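16/12/2021
2 min read

Second go at the Meteck wood glue, the one that claims full strength in 15 minutes of clamping. I don't believe it, and after this morning I believe it less.

Glued up two sets of beech offcuts from the Randholm delivery, same grain, same width, same clamps. Set A got the Meteck, set B the plain white glue we've had since May. Loaded each joint with the lever rig until it let go.

Best of set A at 15 minutes: 236 N. Best of set B at the same time: 853 N. I ran B again with fresh pieces and got 943 N, so it wasn't a fluke. Set A broke clean along the glue line every time, no wood fiber pulled out at all.

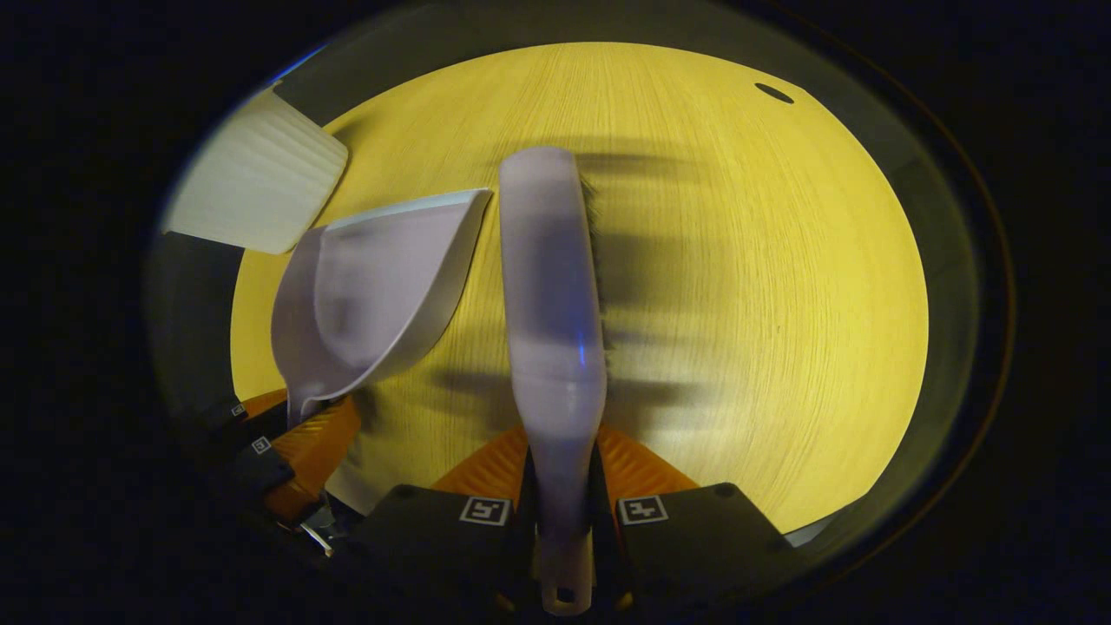 The Pálfi data sheet that came in the same box says to "condition" the wood first but doesn't say what that means. Damp? Sanded? Warm? If a glue needs a secret step, print the step. I wiped one pair with a wet rag and one with alcohol and saw no difference worth writing down.

Could be a bad bottle. The cap was stiff and there was a skin on top. The Nostthorpe shop says theirs works fine, but they clamp overnight, so that tells me nothing about 15 minutes.

To do: open the other bottle, leave one set clamped overnight, check the rig against the spring scale. Don't use the Meteck on the stool legs until then.

3 comments · 0 shares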